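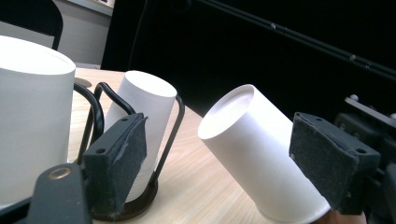 Recall letters are written in a way that makes it easy to ignore them, and I think carmakers should be made to write them differently. I got one in the mail for my ten-year-old Hustau wagon. It was two pages long, and the part that mattered was in the middle of the second page. The first page thanked me for being a customer, told me the company takes safety seriously, and mentioned a "condition" in the front seat belt assembly. I read it over coffee and still didn't know if I should drive to work. Most people have less patience than that. They read mail with one hand while the other is holding a white paper cup, and a letter that takes two pages to get to the point is going to end up in a pile.

The condition, once I found it, was that the part that locks the belt in a crash might not lock. That is a plain sentence and it could have been the first one. The letter could have said: your seat belt may not hold you in a crash, the repair is free, call this number. Everything else could go underneath.

I have owned four cars and had recall letters on three of them. One was for a Nyitrai pickup with a bad ignition switch, one was for a small sedan whose hood latch could rust, and now this. The hood latch letter and the seat belt letter looked almost the same. Same kind of envelope, same thank you, same gray paragraph about how the company had decided that a defect exists. If I had to sort them by how worried I should be, the wording would not have helped me.

People in the business say the language has to be careful because lawyers read it too. I understand that. But the same companies have no trouble writing clearly when they want to sell something. The dealer where I bought the wagon mails me a postcard every July about tires and brakes, and I have never had to read it twice. It has a price, a phone number and the hours. Somebody there knows how to write to a customer.
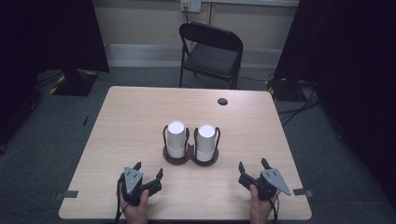
The other half of the problem is what happens when you call. I called the Hustau dealer in Odow the day after the letter came. The service desk told me parts were not available and they would put me on a list. I asked how long the list was and was told they could not say. I waited 44 days and called again. The part was in, and had been for a while, but the calls were going out in order and they had not reached me yet. The repair took 70 minutes. I paid nothing, and the people who did the work were polite and quick. I have no complaint about the shop itself.

My complaint is with a system that tells you a belt may not work and then has nothing to offer for a month and a half. I kept driving the car. I have a job 2 towns over and there is no bus. I suppose most of the people on that list did the same. The letter said the company "recommends that occupants use the rear seating positions until the remedy is performed," which is fine advice for a passenger and no use at all to a driver.

I would change three things. The first is the letter, as I said. Put the danger at the top in ordinary words, in type large enough to read without glasses.

The second is loaner cars. If the fault involves belts, airbags, brakes, steering or fire, and the part isn't in stock, the owner should get a loaner or a rental paid for by the manufacturer. Some companies already do this if you ask, but you have to know to ask. I didn't. A neighbor with the same wagon went to the dealer in Sutard and was offered a rental on the first call. We had the same car and the same letter. It should not depend on which dealer picks up the phone.

The third is used cars. A private seller can hand over a car with an open recall and never mention it. When I sold the Nyitrai I got $1,100 for it, and the buyer never asked me about recalls. I had done the ignition repair and I gave him the paperwork, but I could just as easily have kept quiet. The state already makes us fill out a form to transfer the title. Add a line to it that shows any open recall on the vehicle number, and have both people sign.

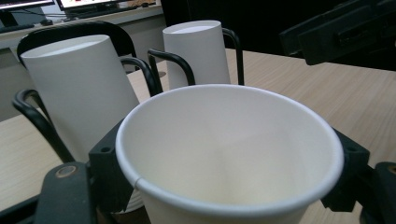
Won't all of this make cars cost more?

A little, I expect. Loaners cost money and the companies will put it in the price. I would pay it. I already pay for a lot of things in a new car that I never use, including a screen that wants to tell me about the weather, and I would give that up tomorrow for a dealer that had the part on the shelf.

I also don't think owners are off the hook. Plenty of recall repairs never get done, and some of those owners got a perfectly good letter and a phone call besides. If you have a car, look up the vehicle number twice a year. The number is on your registration and at the bottom of the windshield on the driver's side. It takes a few minutes. If you have moved since you bought the car, tell the manufacturer, as the letter may have gone to the old address.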